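Two arms and a drawer: are we anywhere near machines doing chores?

Posted by kmoges_shop
Sunday, April 9, 2023
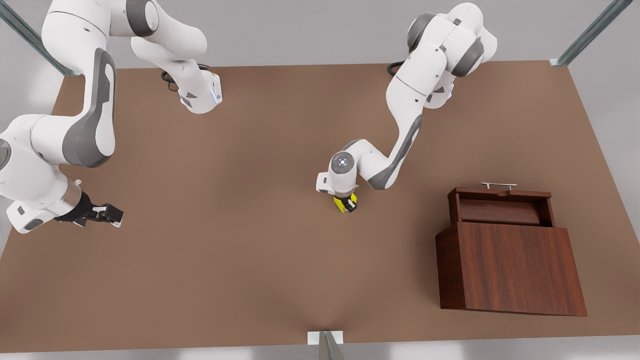

I've been running put-away tasks in simulation for a while now and I want to get some opinions from people who do this for a living, or who have tried a real machine at home or at work. The task is small. Pick up a little yellow thing off the table, get the drawer of a wooden cabinet open, put the thing in, close the drawer. My kid could do it at age two. In the sim I've run it 25 times with the current settings and it finished 24.

So the question. Does a number like that mean anything for a kitchen or a parts room? My boss read an article and thinks we should budget for something by next year. I think he's early but I'd like to hear the other side.

Kalkidan

benchdog_vb

It means the sim works. I do maintenance at a plant that makes door hardware and we've had arms on the floor for years. They are great at the same part in the same fixture all day. Drawers are a bad example of easy. A real drawer sticks in April and doesn't stick in winter. Yours has a nice bar handle standing off the wood so there's somewhere to get a finger behind. Half the drawers in my house have a little lip underneath and that's it.

Vilém

rozatrnka

I'll disagree with Vilém a bit. Fixtures were how you had to do it before. We had a demo unit from Zolel at work for two weeks and it sorted returned cables into bins with no fixture at all. It was slow. It dropped some. But it kept going through lunch and the bins were right when we got back. I would not call that nothing.

benchdog_vb

How slow?

rozatrnka

Slower than me by a lot. I didn't put a watch on it. My point is it did the job with cables dumped in a tote, and nobody had to line them up.

R_Polak

Question for the OP. Why two arms for one small object? I'd think one holds it and the other sits there until the drawer step. In your shot the left one has the object and the right one is over on the other side of the table with its gripper open. If it can be done with one arm you've cut the cost in half and the wiring too.

kmoges_shop

You can do it with one. You open the drawer first, then go back for the object, then close it. I've run it that way and it's fine on the bench. I went with two so one hand can keep hold of the object while the other takes the handle, the way a person would with a fork in one hand. It also matters if the drawer wants to roll shut on you.

R_Polak

OK, fair. I still think for a shop I'd buy one arm and a better drawer.

keabetswe.k

Home side of this, for what it's worth. I clean houses and I get asked every month if I'm worried. No. Look at what's on that table. One little yellow thing and one cabinet, and the rest is bare table. I have never walked into a kitchen like that. There's mail, a wet towel, a dog dish, somebody's medication that you do not move. Picking up is maybe a tenth of my job. The rest is knowing where it goes and what to leave alone.

If someone sold a machine that emptied the dishwasher and only that, I'd tell my clients to get one. I hate doing dishwashers.

Keabetswe Kekana

rozatrnka

Dishwasher would be my pick too. Plates are all about the same and the racks don't move much.

benchdog_vb

Wet glass though. I wouldn't want to be the guy who writes the warranty on that. Grippers with two fingers are OK on blocks. Give one a wine glass with soap on it.

old_lathe_hand

We got a quote from Baláž in the fall for a single arm to load blanks. The arm was not the expensive part. Guarding, floor anchors, a new light curtain and a guy for install. The one line that made me laugh was 2,212 for a cable tray. We didn't do it. Our blanks come in three sizes and a high school kid loads them after school and also sweeps.

kmoges_shop

Was that with the vision package or without?

old_lathe_hand

Without.

R_Polak

That tracks with what I paid at the last place. The arm gets cheaper and everything bolted around it doesn't.

rozatrnka

That's a guarded cell though. The lighter arms people are using for this kind of table work don't always need all that. Depends on the speed and what's in the hand, and on whoever signs off your risk assessment. I'd ask before assuming.

benchdog_vb

Ask your insurance too. Ours wanted a cage around a thing that could barely lift a coffee can.

kmoges_shop

Thanks, this is useful. What I'm going to tell my boss is that bin sorting might be worth a trial and the general tidy-up stuff is not ready to buy. I'm going to mess up the sim next. More objects on the table, the cabinet shifted and turned a bit each run, and some drag on the drawer. If it falls to half I'll post that too.

Has anyone tried the Vakaten gripper pads on small parts? The stock fingers do OK in sim but I don't trust the friction numbers.

keabetswe.k

Put a wet towel on it.

kmoges_shop

Cloth is a pain to simulate but I'll see.

R_Polak

Have the Vakaten pads on one station. Good on plastic, they load up with oil on anything machined and then you're wiping them every shift. I went back to plain rubber.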